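Club robot arm pushes some blocks fine and loses others – how do we collect good runs?

Asked by Rosângela Bezerra, 5/3/19
Tags: robot arm, student project, pushing, data collection

I help with an after-school robotics club at Buledum. We have one six-joint arm with a plain round rod on the end instead of a gripper. The student project this term is pushing colored plastic blocks around on a board from typed commands, like "push the blue cube to the red star." The students drive the arm with a gamepad and record what they do, then train a small model on the recordings. The rod is supposed to stay at one height and only move in the plane of the board.

We have 800 recorded pushes so far. When we play the model back it does fine with the cube and badly with everything round. The cylinders slide off to one side of the rod after a short distance and the arm keeps going as if it still had the block. The stars are in between. Sometimes they spin in place.

Things we already tried:
Slowing the arm to half speed. A little better on cylinders, no change on stars.
Wrapping the rod tip in rubber tape. Worse. The blocks stuck to it and tipped over.
Throwing out every recording where the block got away. This left us with very few cylinder pushes.

The students have a demo in July and would like to have more than the cube working. Should we change the rod, change the blocks, or record differently? One student wants to buy a flat paddle tip from Sallton and I would like to know if that is a mistake before we spend the money.

Answer 1 (accepted)
Nektarios Antoniadis

Don't change the rod yet. I ran a similar project with high school students for two years and we had the same complaint about cylinders in both of them.

A round rod against a round block touches at one point. If the push is slightly off the line through the center of the block, the block starts to roll around the rod, and the error grows the farther you push. With the cube you are pushing on a flat face, and friction along that face gives you some forgiveness. That is all that is going on. The arm is not broken and the model is probably doing what it was shown.

What you want in the recordings is the correction. Throwing out every run where the block got away was the wrong call in my opinion. Go back and look at those. If the student chased the block, got behind it again and finished the push, that is the most useful recording you have. Only throw out the ones where they gave up.

For new recordings, this is the routine we settled on:

Start each run with the blocks scattered by hand. Do not line them up. If two blocks end up touching, leave them that way, because it will happen during the demo too.

Pick the target block from a list so nobody keeps choosing the cube. Our students always chose the easy one if you let them.

Push a short distance, stop, lift or back off, come around behind the block and push again. Three short pushes on a cylinder beat one long one.

Keep the rod tip just clear of the surface. Ours was set too low for a month and was dragging on the board, and the wrist was flexing enough to throw off the position reading. A sheet of cardstock should slide under it at every corner of the board, so check all four corners and the middle.

Bolt the arm and the bench together if they are separate. Mark the board's position with tape or fix it down. If the board creeps during a session, the early runs and the late runs will not agree with each other.

For the stars, teach the students to put the rod in the notch between two points. It acts like a pocket and the star goes where you send it. If they push on a point it will spin.
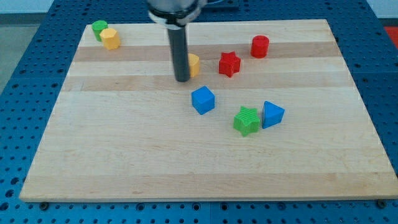 One more thing about layout. Blocks at the far end of the board, nearest the arm, are hard to get behind, and students avoid them without noticing. Then the model has never seen a push that starts up there. We made a rule that every fifth run had to use a block from the arm end. You can also have the rod pull a block toward you by going around it first, but you need to leave room for that.

As for numbers, we ended with 3,334 runs and it was more than we needed. I would rather have 26 good ones per shape and direction than a big pile of cube pushes. Plot the start positions of what you have on a drawing of the board before you record anything else. You will see the holes right away.

On the paddle: it will help with cylinders and hurt with stars, and you will have to start your recordings over. A paddle also has a direction, so you have to control the wrist rotation, and a gamepad gets awkward with that. The round rod works the same from every side. I would keep it.

Answer 2
Anderson Pimentel

Are you sure it isn't the camera? We had a Vitov webcam and it had a delay that changed depending on what else the laptop was doing. The arm always pushed where the block used to be. We bought a different one and it was better. I don't remember the model.

Also use heavier blocks.

 Comment from Rosângela Bezerra: Where would I look for the delay? We do use a webcam, but I have not checked it.

 Comment from Anderson Pimentel: Put a phone stopwatch in view of the camera and take a picture of the phone and the laptop screen together. Subtract one from the other. Do it 5 times and see if you get the same number. If it jumps around, that's your problem.

Answer 3
Jussara Fagundes

I agree with most of the first answer, but I would not leave touching blocks in the set at the beginning. Our club (Mendonça, middle school age) started with two blocks on the board and added the others after the students could finish a push without help. The younger ones get frustrated when the block they want is jammed against another one. Add the crowded boards later.

We also found that the commands matter as much as the pushes. Our students wrote "move the star over" with two stars on the board and then wondered why the arm picked the wrong one. Make them say the color and the shape every time until the basic commands work. After that you can let them get sloppy on purpose and see what happens.

Agree on cardstock under the rod. We use an index card.

 Comment from Nektarios Antoniadis: Fair point on the younger kids. Mine were older. I would still get to the full board a few weeks before the demo – the model needs those runs too.

 Comment from Rosângela Bezerra: Thank you all. We plotted the start positions and nearly everything is in the middle of the board, and most of it is the cube. The rod was also touching at one corner. We will fix the height first and then record cylinders from the list. No paddle for now. I will check the webcam delay this week and post the numbers.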